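Notizen zum Vortrag: Wärmepumpe im Altbau — was wir vor dem ersten Angebot klären
Fachabend Heizung und Klima, 21. Januar 2020
Fassung für mich zum Sprechen, bitte nicht verteilen

Beginn (langsam sprechen, Wasser bereitstellen)

Guten Abend und danke für die Einladung. Ich arbeite bei Sarpong in der Planung, wir machen Heizung, Lüftung und Klima für Wohnhäuser. Deutsch ist meine zweite Sprache, bei Fachwörtern bitte ich um ein wenig Geduld. Wenn ich ein Wort falsch benutze, rufen Sie es ruhig in den Raum.

Mein Thema ist heute nur ein kleiner Teil der Arbeit: die Zeit zwischen dem ersten Anruf des Kunden und dem ersten Angebot. In dieser Zeit entstehen nach meiner Erfahrung die meisten Fehler, die man später im Winter bemerkt.

Folie 2: Die Frage am Telefon

Der Kunde fragt fast immer: Welche Leistung brauche ich? Er nennt dazu die Leistung von seinem alten Kessel. Diese Zahl hilft uns wenig. Der alte Kessel wurde oft viel zu groß gewählt, und seitdem sind neue Fenster gekommen oder das Dach wurde gedämmt.

Wir fragen deshalb nach drei Jahresabrechnungen, nach der Wohnfläche und nach der Art der Warmwasserbereitung. Wer mit Holz zuheizt, soll das bitte auch sagen. Es wird gern vergessen, und dann ist unsere Schätzung zu niedrig.

(Hier fragen: Wer im Saal rechnet noch mit der Kesselleistung? Hände abwarten.)

Folie 3: Das Beispielhaus

Ein Reihenendhaus mit Gasheizung, Heizkörper in allen Zimmern, keine Fußbodenheizung. Der Verbrauch lag im letzten Jahr bei 3710 Kubikmetern Gas. Das ist für ein Haus dieser Größe sehr viel, und der Kunde wusste es nicht. Der Grund war zum Teil die Regelung: Die Heizkurve stand so hoch, dass der Vorlauf an kalten Tagen 67 Grad erreichte. Die Thermostatventile haben dann alles wieder zugedreht.

Wir haben im Dezember mit dem Kunden vereinbart, dass er die Kurve in kleinen Schritten senkt, bis ein Zimmer nicht mehr warm genug wird. Das war bei ihm das Bad. Alle anderen Räume hatten noch Reserve. Diese Information ist für die Planung wertvoller als jedes Prospekt.

Folie 4: Heizlast Raum für Raum

Jetzt kommt der Teil, den manche Kollegen überspringen. Eine Heizlast für das ganze Haus sagt mir, wie groß das Gerät sein muss. Sie sagt mir nicht, welcher Heizkörper zu klein ist. Dafür brauche ich jeden Raum einzeln: Außenwände, Fenster, Decke, Nachbarraum.

Beim Aufmaß notieren wir auch Bauart, Höhe, Länge und Tiefe der Heizkörper. Die Tiefe fehlt oft im Protokoll. Ohne sie kann man die Leistung bei niedriger Vorlauftemperatur nicht bestimmen, und jemand muss ein zweites Mal zum Kunden fahren.

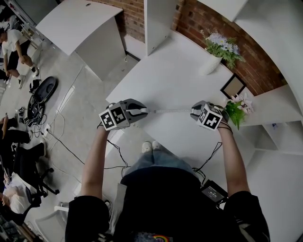 Im Beispielhaus mussten wir am Ende den Heizkörper im Bad und einen im Wohnzimmer tauschen. Alle übrigen konnten bleiben. Der Kunde hatte von einer anderen Firma gehört, dass er überall den Boden öffnen muss, und war entsprechend erleichtert.

Folie 5: Die Software

Wir benutzen für die Raumdaten das Programm Tiltell und für das Angebot Sivico. Die Übergabe zwischen beiden läuft bei uns über eine Tabelle, das ist nicht elegant. Wichtig ist mir hier eine Sache: Wer die Daten im Büro einträgt, soll dieselbe Reihenfolge der Räume benutzen wie der Kollege vor Ort. Wir gehen immer von der Haustür im Uhrzeigersinn — auch im Keller.

(Falls Frage nach Preisen der Programme: auf die Pause verweisen.)

Folie 6: Aufstellort und Schall

Den Aufstellort besprechen wir schon beim ersten Besuch. Nicht in eine Ecke zwischen zwei Wänden, nicht direkt unter das Schlafzimmerfenster, und bitte auch an das Fenster vom Nachbarn denken. Das Kondensat muss frostfrei ablaufen können. Bei einer Anlage von Nenix hatten wir eine Eisfläche auf dem Gehweg. Das Gerät war in Ordnung, der Fehler lag bei unserem Ablauf.

Folie 7: Was im Angebot steht

Unser Angebot enthält die Heizlast pro Raum, die geplante Vorlauftemperatur und eine Liste der Heizkörper, die getauscht werden. Dazu kommt der hydraulische Abgleich als eigene Position. Früher war er bei uns im Pauschalpreis versteckt, und der Kunde hat nicht verstanden, warum der Monteur noch einmal einen halben Tag im Haus ist.

Im vergangenen Jahr haben wir 93 Angebote in dieser Form geschrieben. Die Rückfragen am Telefon sind kürzer geworden. Leider dauert das Schreiben länger, das will ich nicht verschweigen.

Schluss und Fragen

Für Fragen sind 20 Minuten geplant. Wenn am Anfang keine kommt: selbst mit dem Thema Pufferspeicher beginnen, dazu hat fast jeder eine Meinung. Die Vorlage für das Aufmaß liegt in Papierform am Ausgang, die Spalte für die Tiefe ist jetzt fett gedruckt.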